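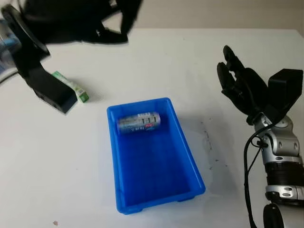

Sealed shut

August 20, 2020

My smoke alarm died in February. Well, not died. Chirped. All night, every minute or so, the way they do when the power gets low. So I got the stepladder out, twisted the thing off the ceiling, went looking for the little door.

No little door. Sealed unit. The whole alarm goes in the bin, apparently, and you buy another one.

Fine, it's a smoke alarm, there are arguments for that one. But then I started looking round the house. Torch, an Estotel, glued. Kitchen scales, a Tosh, charges off a cable that nothing else in the house uses. The toothbrush. The doorbell! A doorbell that needs to come inside for a feed overnight. My parents' doorbell ran off two ordinary cells from the supermarket and did so for my entire childhood.

I'm not against rechargeable. I like rechargeable. I've got a drawer of rechargeable AAs and they go round and round the house, remote to clock to torch. What I'm against is the battery being the bit that decides when everything else is rubbish. The motor's good, the switch is good, the plastic will outlive me, and the one part that was always going to wear out is the one part I can't get at.

Rang the company about the torch. Very polite. They offered me 2 dollars off a new one.
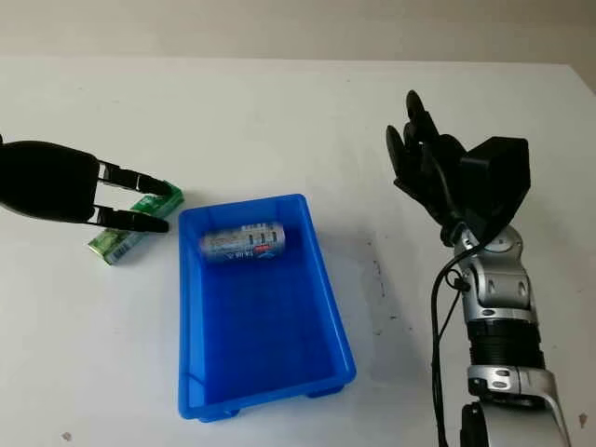 So should every gadget have to take standard batteries? Not every one, a hearing aid or a phone has good reason for an odd shape, but anything the size of a torch or bigger should open with a normal screwdriver and take something I can buy at the corner shop.

People say it's about water getting in. Maybe. I had a bike light with a rubber seal and a coin slot on the back, rode it through 24 months of Oston winters and summers, never a drop. It can be done. Costs a few cents more per unit I suppose, and when you're making a lot of units a few cents is somebody's bonus.

And where do they all go. Our council has one drop-off point, out at the Stolow tip, for a town of roughly 2,000 households. Loose batteries only. I asked about the torch and the bloke at the gate said they couldnt take it unless I got the battery out first. I said it doesn't come out. He said then it's general waste. Lovely.

What I'd like is a line on the front of the box, big as the price. Battery can be replaced by owner, yes or no. Let people choose with thier eyes open. I reckon plenty would pay the extra and the ones who wouldn't, fair enough.

The torch is still in the laundry cupboard by the way. Gives maybe four minutes of light if I leave it plugged in overnight.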